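Section 4. Laying Out and Marking Cloth Blanks

4.1 Clear a smooth, light-colored surface. Wipe it down and let it dry before any cloth is set out.

4.2 Lay the Bratu blue cloth flat, one layer only. Check the corners and edges for curl.

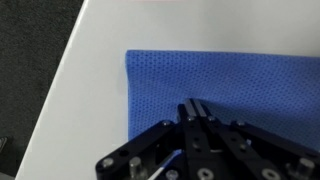
Fig. 4-1. Blue cloth on white work surface, corner and left edge.

4.3 Smooth a curled edge from the center of the cloth outward. Do not pull on a corner. The weave shifts and the blank will no longer be square.

NOTE: Cloth from lot 823 and cloth from lot 1082 shrink at different rates. Do not mix lots in one set.

4.4 Hold the marker upright. Touch the tip to the cloth and lift straight up. Dragging the tip leaves a tail that spreads into the fabric.

4.5 Test ink on one blank before marking the set. Black ink can be hard to read on darker blues.

CAUTION: Ink may pass through the cloth. On an unsealed countertop, place scrap paper underneath (part no. 3508).

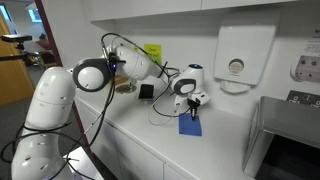 Tamara Sima writes that two minutes of drying was too short in her workroom in April, and that marks made near the hem still smeared when the blanks were stacked. She now waits five and asks for the table to be changed.

4.6 Allow five minutes of drying time before stacking. Cap the marker between blanks.

4.7 Store marked blanks flat in the Onumeo tray, marked side up.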